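Our robot in the shared workshop has a name. Grerna. It has two arms, and this page is about how it picks things up.

First, the walls. Before anything moved we built a little room for it. Metal bars with grooves down the sides, pale purple panels in between. The grooves are handy! You slide a nut in, put the bracket on, tighten it up. Wrong place? Loosen, slide, try agian.

Then the arms. Each one has joints, a bit like your shoulder, elbow and wrist. Inside each joint is a motor. The computer tells every motor how far to turn, and all those little turns add up to one big reach.

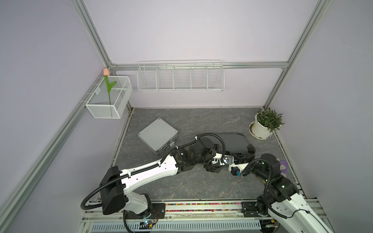
*Grerna at work. The gripper on the left arm has hold of the dark grey case.*

Why a case? Because cases are tricky. Flat, wide, easy to grab badly. Grip too near a corner and it swings. Squeeze too softly and it slips. You do all this without thinking, a robot has to be told.

See the black bendy tubes looping over the arms? They keep cables tidy and safe. Always leave a loop. Too tight and the arm tugs on its own wires when it streches.

Try it at home:

- put on oven gloves
- pick up a lunchbox using one hand
- now shut your eyes and do it again
- 30 seconds each go

Hard, isn't it? Next page: how we wrote Grerna's first program, and why it took 28 tries.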